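Section 3: Setting Up the Practice Bench in the Simulator

Zondulia two-arm cell, user guide
Revised 29 March 2022

Welcome back! If you have worked through the first two sections you will already have the software installed and the two arms showing up by name in the device list, and the hard part is behind you. In this section we load the practice bench, bring both hands to their waiting position and teach the right hand to work with a can over a dish. Please do it all in the simulator first, even if the real cell is sitting next to you and looking very tempting.

Before you start

Close any other program that talks to the arms. The simulator listens on port 3969 and the real controller on port 1772, and the two numbers live side by side in the same settings window, so it is very easy to type one where you meant the other. Have a look now, before anything is moving, and then have another look.

CAUTION: If the status bar at the top of the window is orange, you are connected to the real arms. Stop, disconnect and go back to the settings. The bar is green for the simulator and should stay green for the whole of this section.

Loading the bench

1. Open the Farina scene browser from the main menu and choose Practice Bench. It can take a little while the first time, as the stone table surface is a rather large file.

2. Wait for both arms to appear. They start folded, and they stay folded until you release them.

3. Click Release Left, let it settle, and then click Release Right. Please don't click both together. The arms won't come to any harm in the simulator, but you will be getting your fingers used to a habit you don't want on the real cell.

4. Choose View, then Operator. This puts your viewpoint behind the arms and looking down at the table, which feels odd for the first few minutes and then becomes second nature. Leave the black bands at top and bottom switched on; they keep the picture the same shape on every screen, so your marks will match the ones your colleagues make.

Note: If the table comes up plain grey with no veining, the surface file hasn't loaded. You can carry on quite happily, although distances are harder to judge without the pattern to go by. Reloading the scene usually sorts it out.

Setting the hand speed

5. Open the Hands panel and set the closing speed to 300 for both hands. The factory setting is a good deal quicker, and a quick hand will knock a small can sideways before the fingers have come round it. Once you are comfortable you may creep it up a little at a time.

6. Set the left hand to Hold Position. It has no job in this exercise and should keep well clear of the dish.

7. Press Save Pose. Give it a name you will recognise in September, when you come back to it having forgotten everything (we speak from experience here).

Working over the dish

8. Bring the right hand in slowly, with the can to the left of the fingers, and stop when the can is above the dish. Use the small arrows in the jog panel for the last stretch and save the big ones for crossing open table.

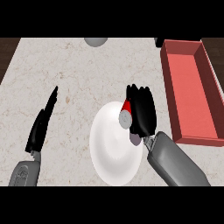

Skarkirness Robotics Workshop | Training and Guides Team

Compare your own screen with the position here. The silvery end of the red can is turned towards you, the right hand is beside it, and there is a good wide stretch of bare table between the left hand and the dish. If your left hand is any nearer than that, go back to step 6 before you do anything else.

9. Look at the red tray on the right. It should be empty at this stage. If something has been left in it from an earlier session, choose Reset Objects, which clears the tray without disturbing your saved poses.

10. Check the right forearm against the near edge of the tray. The casing is bulkier than the hand and it is the part people forget, so turn on Show Contacts and watch for a yellow outline as you jog.

CAUTION: Never use Go To Pose while the can is low over the dish. The arm takes the shortest path it can find, and that path may go straight through the rim. Raise the hand first, and then go.

11. When you are happy, press Save Pose again and back the right hand away by the same route it came in.

If the can drops or rolls off, choose Reset Objects and begin again from step 8. If the hand stops short and the panel reads Limit, the wrist has run out of travel; back off a little, turn the forearm and come in from a lower angle. Owners of the older Prindham wrist will see this message more often than the rest of us, and the remedy is the same.

Section 4 covers moving the can across to the tray.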